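Security deposit deduction for "missing kitchen items" in furnished rental

Posted by marlow_k, Jun 12, 2025

I moved out of a furnished one-bedroom in the Plundier building after 2 years. The manager, Osagie Rentals, kept $694 of my deposit. The letter says "missing and damaged kitchen items, cleaning" and nothing else, no list and no receipts. I did sign an inventory when I moved in but I can't find my copy. Do they have to tell me what they're charging for? I was never late on rent.

Brillau29
Depends on your state. Mine kept my whole deposit once and I never got it back. Good luck.

stumard
Most states require an itemized statement, and one line covering three different things usually doesn't count. The deadline varies. Where I live it is 60 days, but many are shorter, so look up yours first.

Write to them by certified mail. Ask for the itemized list, the receipts and a copy of the signed inventory. Give them a date to answer by. Keep it short and leave out how you feel about it.

While you wait, go through your old photos. Anything taken inside the unit helps, even if the dishes are only in the background. When they answer, check each item against the inventory. A plate or a serving tray should be charged at its used value, and ordinary wear is not damage. 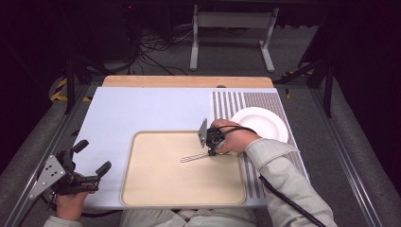 If the date passes with no answer, small claims is the next step. The filing fee in my county was $29 and I didn't need a lawyer. Some states let you ask for double the amount if the deposit was kept in bad faith, so read that part of the law before you fill in the form.

marlow_k
Thanks. Found the inventory in my email from September. Letter goes out tomorrow.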